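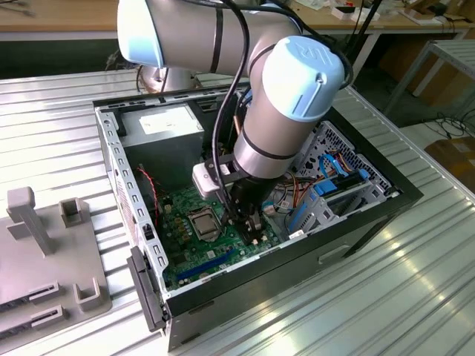
Triveoデータカード(作業台編)

ロボットに家事や町工場の雑用はもう任せられるの?とよく聞かれるので、デスクトップPCの中をいじる作業だけを集めてみました。皿洗いも洗濯物たたみも入ってません、ごめんなさい!

収録は1028エピソード、うち人が途中で手を貸したものが16。失敗も消さずに残してあります(むしろそっちを見てほしい)。

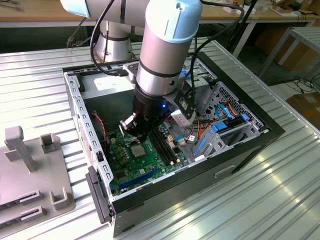

で、私の今の答えは「場所が決まっていればわりといける、配線が絡むとまだ怪しい」です。ケースの中って本当に狭くて、ケーブルは毎回ちょっとずつ違う形に寝ているんですよね。人なら指でひょいとよけるところを、機械は律儀に考えこみます。メモリのような硬い部品のほうがずっと素直で、家の台所で言えば、茶碗はよくても布巾が苦手という感じ。

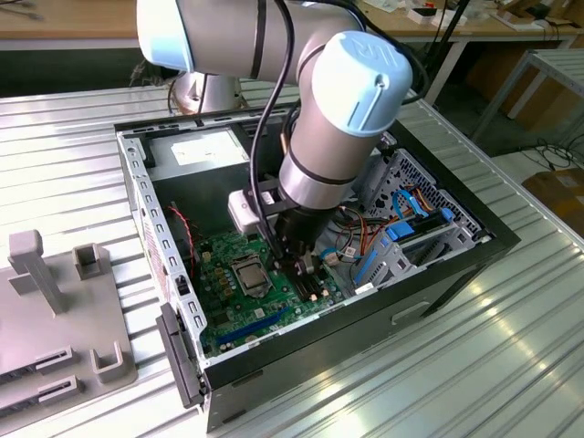

文責:Trorkstead作業班/更新 26/02/2023

使い方のメモ。学習用と評価用の分割はGrurndenというフォルダに入れました。評価用は12エピソードだけなので、成功率の小数点以下で一喜一憂しないでください。ラベルは手作業で、開始と終了の時刻が少しずれているものもあります。気づいたら教えてもらえると助かります。

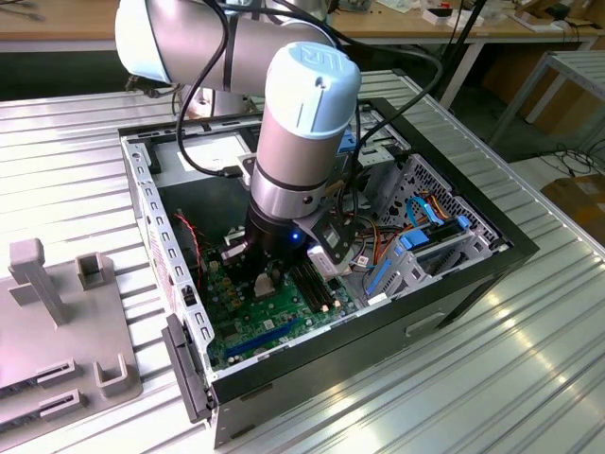 Illésさんからは、現場で使うなら成功率より「失敗したときに黙って止まってくれるか」が知りたい、部品を壊されるくらいなら自分でやったほうが早い、という感想をもらいました。いや、ほんとにその通りで、停止理由のラベルは8月の版で足すつもりです。力覚のログもそのとき一緒に入れます。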